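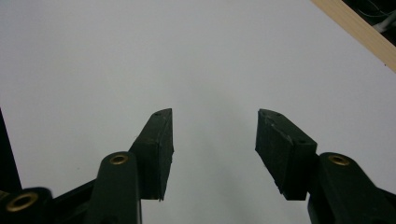

Category: Schoolbooks > Geography > Sample chapters
Posted in October by the Strobel editorial desk
12 shares | 2 comments

Chapter 4
Water under the town

In the town of Furska, every house had a well until the time of our grandparents. The wells were not deep. A person could let down a bucket on a short rope and bring it up full, also in a dry summer. Today most of these wells are closed with a stone, and the water comes by pipe from the hills of Tretier.

In this chapter we study where the water in such a well comes from. Many pupils imagine a lake under the ground, with a roof of rock above it. Such lakes exist, but they are rare. Most groundwater sits in very small spaces between grains of sand, or in thin cracks in the rock. The upper limit of this wet zone is called the water table. It rises after long rain and sinks when people pump too much.
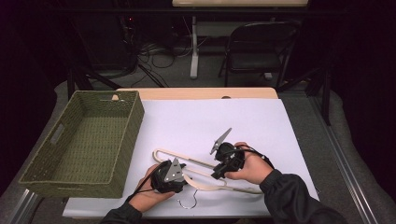
The water table has more or less the shape of the land over it, only smoother. Under a hill it stands higher, and under a valley it stands lower. Where it meets the surface we find a spring, a marsh or a river. The village of Amumard has 700 inhabitants and lives from one spring of this kind, which appears at the foot of a chalk slope.

Furska grew to 4,000 people, and its shallow wells could not serve them all. In section 4.1 we follow one drop of rain from the field to the well. Before you read it, ask at home if there is an old well in your street, and write down how deep it is. You will need this number for the first exercise.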